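Uldis Mockus had been running day trips out to Grestach for almost 29 years when we finally got him to sit down with us, and even then he kept one eye on the window in case a group turned up early. He poured the coffee himself and talked for most of the afternoon, mainly about the ferry.

"People want to drive the whole way, and I understand that, the coast road is beautiful," he told me. "But you miss Liem if you drive. You come in by water and there it is, all the little roofs going up the hill — and then the smell from the smokehouse gets to you before you've even tied up."

His trips leave Canov early and take in 2 stops before lunch. In summer he allows 4 hours on the island, and he would happily give it 5 if the last boat ran any later. December is his own favorite month, though he admits the crossing can be rough and half the cafes are shut. "Bring a hat that ties under the chin," he said, quite seriously.

I asked where visitors should stay if they'd like to make a night of it, and he thought about that for a good long while. The guesthouses near the harbor are handy, he said, but the ones up the lane are quieter and serve a better breakfast.

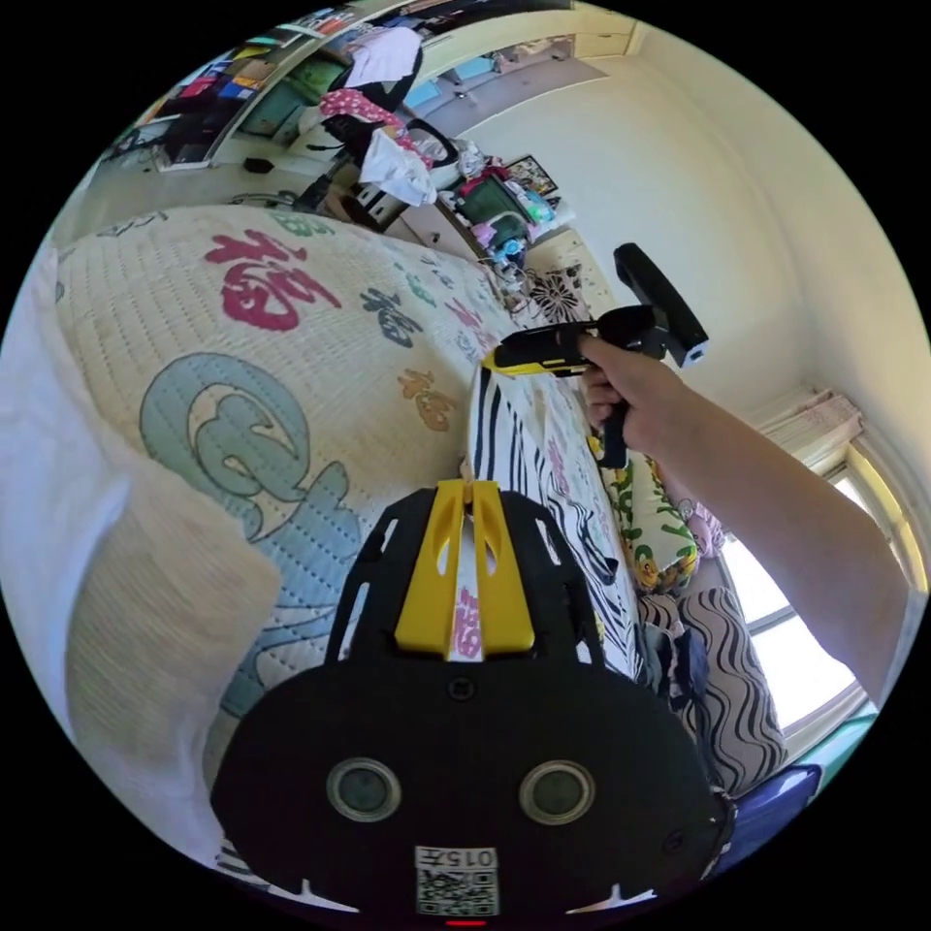

Asif Shaikh would go further and book the second night too, saying that the morning walk to the lighthouse is wasted on anyone with a boat to catch. Uldis laughed when I passed this on. "He's right," he said, "but tell him to book early."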